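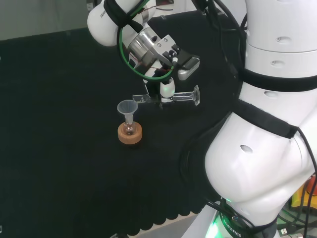 6/29/24

Well, I have done it. I have put my name down for the Drillangate walk in September, all 20 miles of it, and I've paid, so there's no wriggling out. Jade Li has been on at me since Easter and I finally gave in over a bowl of chips, which is how most of my big decisions get made.

Legs are like wood tonight. We did the loop up behind the reservoir this morning, Jade and me and Thérèse Gauthier, who is 71 and went up the steep bit by the quarry chatting the whole way about her new boiler. I couldn't answer. I just made noises! Jade's watch gave us 993 feet of climbing and she was so cross about it that she walked up and down the bank by the car park until it said 1,000. Thérèse and I sat on the wall and ate her share of the flapjack.

It was lovely up top though. Skylarks going mad, and the bog cotton all out, and a wind that got in your ears a bit but kept the midges off. We could see right over to the coast. I'd forgotten how much I like being up there when I'm not worrying about being the slow one (I am the slow one, they've just stopped mentioning it).

Boots are the big problem. The old ones are finished – the left sole has started flapping at the toe and I've glued it twice. I tried two pairs in town yesterday and wore the second pair round the house all evening with the telly on, up and down the stairs, feeling like a fool. They pinch across the little toe on the way down. Kirsten says downhill is what counts and to take them straight back, and she has done this walk three times so I suppose I'd better listen. She's also lent me her poles. I felt ridiculous with them for the first half mile and after that I wouldn't give them back.

Lunch was by the top gate. I'd made egg sandwiches and left them in the sun on the back shelf of the car, so they were a bit much. Thérèse had a flask of leek soup, naturally, and gave me the cup.

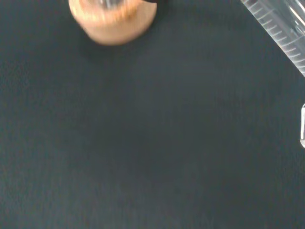
Things to sort before September

Take the boots back and try the wide fitting. Find the receipt first, it's in the green bag or the bread bin drawer.

Proper socks. Two pairs, no seams over the toes.

Ring Ginette McIntyre about the spare room, as the start is at seven and I'm not driving over there in the dark. Ask if the dog is still funny about rucksacks.

Get the waterproof reproofed, or do it myself in the machine with that stuff Mum swears by.

Two long walks in August, and I mean long, none of this turning round at the café.

Anyway. Came home, had the hottest bath I could stand and fell asleep in it, and woke up with my book floating. It's on the radiator now, fat as a loaf. I was only 40 pages from the end as well, and I still don't know who did it.
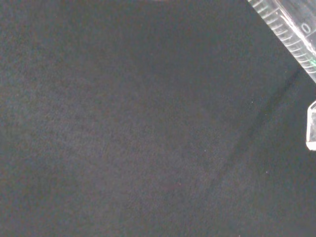
Tullio D'Amico rang while I was doing the tea. He's heard about the walk already (Jade!) and wants to sponsor me, but only if I finish, and he wants that in writing. Cheeky so-and-so. He asked how many people go in for it and I said 3,000 and there was a long silence and then he said, "And you?" I said yes, and me, and then the potatoes boiled over.

Had beans with it in the end. Too tired for anything green. I've put the poles by the front door so I have to look at them, and I'm taking two tablets for my knees and going up. Rain tomorrow, they reckon, so washing will have to go on the airer, and I've still not rung Mum.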